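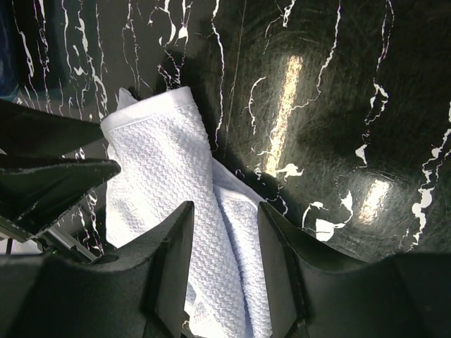
Kobina Appiah wrote in to ask whether the waffle towels should be labeled as cloths or as towels, and whether the hem counts toward the weave class. Both are labeled "towel". The hem is a separate attribute, see Fields.

Tramura Textiles, household linen subset

Contents
1004 items in 18 classes: hand towels, dish towels, cleaning cloths, washcloths and similar small flat linen. Clothing and bedding are not included. Items were supplied by Fevameo and Posberg. Each item has a care record and one or more pictures.

Fields
item_id: integer, 1 to 1004
class: one of 18 values, listed in classes.txt
weave: waffle, terry, plain, brushed, other
hem: flat, rolled, none, unknown
color: free text, lower case
state: folded, bunched, hanging, spread
wash_temp: degrees Celsius, 60 or lower

Notes on state
"Hanging" applies when a cloth is held up by one point or one edge. A cloth partly resting on the table is still "hanging" if the held part carries the shape. Creases are not recorded.

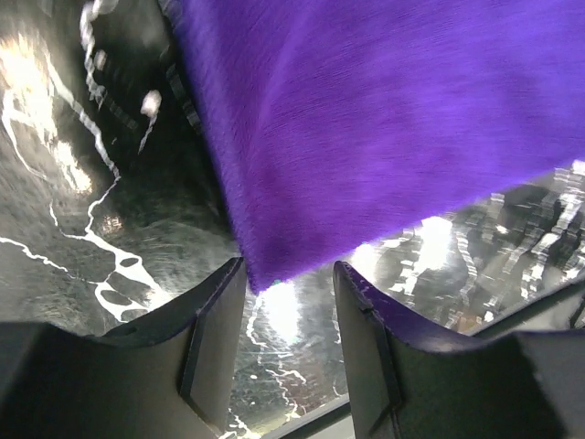 Purple cloth, brushed surface. State: hanging.

"Bunched" covers any mound in which the outline of the cloth can no longer be followed. A visible corner does not change the value. Labels sewn to the fabric are ignored unless the text is legible.

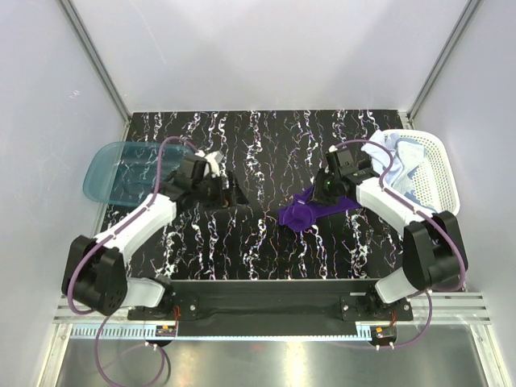 Purple cloth bunched on the black tabletop, white basket at right.

Known problems
Violet and blue-purple are not separated consistently in color. Weave is "other" for items the annotators could not agree on. The January release had wash_temp in Fahrenheit for the Posberg items; use the current file.

Corrections go to the Kaewmanee tracker, with the item_id in the title. Files are rebuilt on Friday.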